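桌面清洁常见问题

我是Trinidad，在Painemal管工作间的日常收拾。大家来问的事情翻来覆去就那么几样，干脆都写在这一页，省得我一条条回消息啦！

桌面多久扫一次？
我自己是每天2次，午饭前一次，下班前一次。要是当天桌上没怎么用，早上那次我也会偷懒，晚上那次一定做。

一定要用刷子吗，抹布不行？
抹布当然可以，不过碎屑多的时候先上抹布，容易把渣子推得到处都是（我推过，推了半天还在桌上）。我习惯先用小手刷往一个方向扫，扫进簸箕，再拿拧干的抹布擦一遍。

簸箕买多大的好？
桌上用的话，小的就够。太大的架在桌边很别扭，手一歪又全倒回去了。我在Hastow买过一个大号的，现在放在门口扫地用。

金属托盘有指纹和水痕怎么办？
温水加一点点洗洁精，软布顺着一个方向擦，擦完马上用干布再走一遍。别用钢丝球！Octavio刷过一次，那个盘子到现在还是花的。镜面的东西本来就显脏，对着光看有一点印子，我觉得可以不管它。

收拾完东西怎么摆？
没有标准答案，我说说我的摆法：小刷子和浅绿色簸箕挨着放，白色杯子放在簸箕前面，托盘空着，单独搁在桌子中间，要用的时候一伸手就拿到，四周别堆东西。
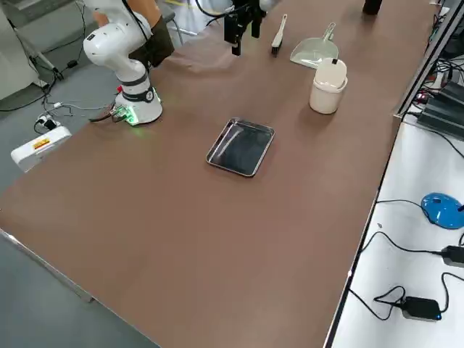
刷毛里卡了毛絮怎么清？
拿一把旧梳子顺着梳，梳不掉的用镊子夹。洗完刷毛朝下晾，别朝上立着，水会流进根部。我一般晾一个晚上。

刷子多久换新的？
看刷毛，不看日子。毛往两边趴、扫过去还留渣，就可以换了。我上一把用了6个月，七月份刚换掉。

还有别的问题问谁？
上午找我，下午找Uriel Cisternas，他比我有耐心多了。要领新抹布的话，直接在门后的本子上登记就行。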